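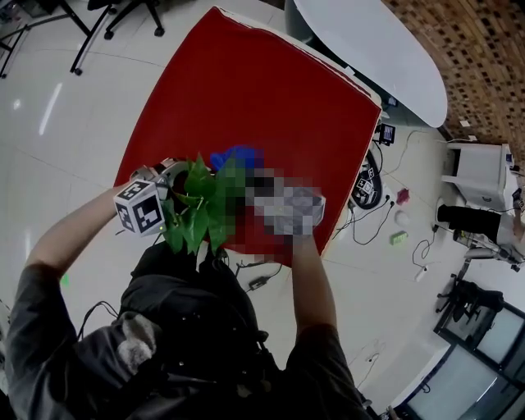
Mesa com o pano vermelho, planta artificial de folhas largas.

27 de agosto de 2020

Tingimento de algodão, segunda série do vermelho. O banho de junho saiu manchado nas dobras e a cor ficou puxada para o tijolo. Mudei a ordem: mordente primeiro, enxaguar, deixar escorrer sem torcer, e só depois o corante Zekora.

Peso do tecido seco: 501 g. Água da torneira, a mesma de sempre. Subi a temperatura devagar até 61 graus e segurei ali durante 90 minutos, mexendo com a vara comprida. Da outra vez passei disso e acho que foi o que escureceu o tom. O termômetro Charvát continua lento a responder, convém esperar antes de anotar.

Resultado melhor. Cor uniforme no meio da peça, um pouco mais fraca junto à ourela. Perda de cor no primeiro enxague pequena, no segundo quase nada. Falta o teste de fricção com pano branco, seco e úmido.

O algodão da Jornwood pega mais cor do que o da Mastbridge com a mesma receita. Não sei se é acabamento de fábrica ou a lavagem prévia, que fiz mais curta no segundo. Repetir com lavagem igual nos dois.

Pendente:
- cortar 2 amostras e deixar uma na janela, outra na gaveta
- pesar o corante que sobrou
- etiquetar os frascos de mordente, a tinta da caneta saiu com o vapor
- encomendar luvas compridas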